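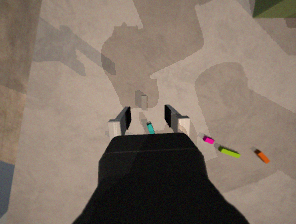 View down over the gripper in the simulator, teal marker between the fingers. From the Kerncombe open day.

Trilwood open day at Kerncombe – who else went?

hexbolt
Posted 2020-08-29
I went over for the Trilwood open day and thought I'd write it up for those who couldn't get there. Most of it was the usual tour, but the last stop was the simulation room, where Waqas Afridi had the marker task up on a big screen. You stand behind a rope and watch a simulated arm deal with coloured markers. He talked through it and took questions as it ran.

The camera looks down past the wrist, so a lot of what you see is black housing. I found that hard to follow at first. After a few minutes you get used to it and start watching the gap between the fingers instead. 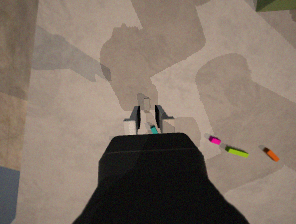 He said they had run the task 1,521 times on the current settings, and that the demo was two of those settings side by side, one with the shadows on and one without. I only caught the end of the one without. The shadows are big soft grey patches right across the table and I would have thought they'd make life harder for it. Waqas said that was the point of leaving them in.

Entry was free, parking was 2 pounds. Tea was included.

mrs_pulley
I was there in the morning. Good day out but I didn't think much of the sim room. If you invite people to look at robots, show them a robot. There was a real arm in the hall next door with its cover on.

Kiros Shiferaw
I help run the Birkach group and we took a few of our members. I'd disagree with mrs_pulley on this. The real arm would have done the job once or twice in the time we had. On the screen we could ask for it again from the start, and we did. Our younger ones wanted to know why it went for the teal one when there was magenta, green and orange over to the right. Waqas said the colour is given to it at the start of each run.

mrs_pulley
Fair enough, but a simulated marker doesn't roll off the table unless someone tells it how. My husband asked about friction and got a rather long answer.

hexbolt
I heard that answer. The short version was that they set the friction too low last November, had to throw out 300 runs and started again. I thought it was decent of him to say so in front of visitors.

dunnock77
Couldn't make it, so thanks for this. What was the small grey block just past the fingers? Is it part of the task?

Kiros Shiferaw
I asked the same thing and didn't get a clear answer, as the next group was coming in. I can email him. The other thing I wanted to know was how close the fingers have to be before it tries to close. From where I was standing the marker looked well between them, but that view is nearly straight down and I wouldn't trust it for height.

dunnock77
Yes please, if you're writing to him anyway. Ask whether they use a side view as well.

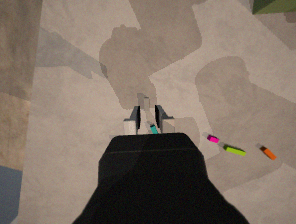
Next visit: Maldonado workshop

hexbolt
Splitting this off as a few people have sent me messages. Maldonado have said they will take a group from the forum if there's enough interest. It would be the workshop floor and the real arms, so mrs_pulley may be happier. Put your name below, and say if you need a lift.

mrs_pulley
Put me down for two, please. No lift needed.

Kiros Shiferaw
Birkach would like to come. I'll find out how many and post here once I know.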